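Draining and Storing Cups and Mugs
Senbridge Household Skills, Sheet 30

This sheet sets out the recommended method for draining cups and mugs after washing. It applies to home kitchens and shared staff kitchens.

Place the rack on a firm, level surface and keep other household items to one side. Put tall cups at the back or in a corner, where they are less likely to be knocked. Hold each mug firmly by its body or handle and lower it into the rack without striking its neighbours.

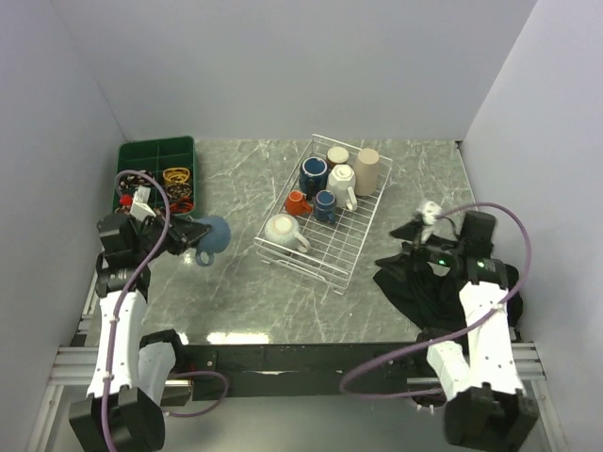

Cups and mugs in a white wire dish rack, with a compartment tray at the back left.

Leave the cups for 30 minutes, then check the inside of each one. Any that remain damp should be wiped with a clean cloth. Cords, cables and other small items should be kept in a divided tray and never in the rack.

Wash the rack weekly in warm, soapy water and rinse it well.

Sheet last revised 8th January.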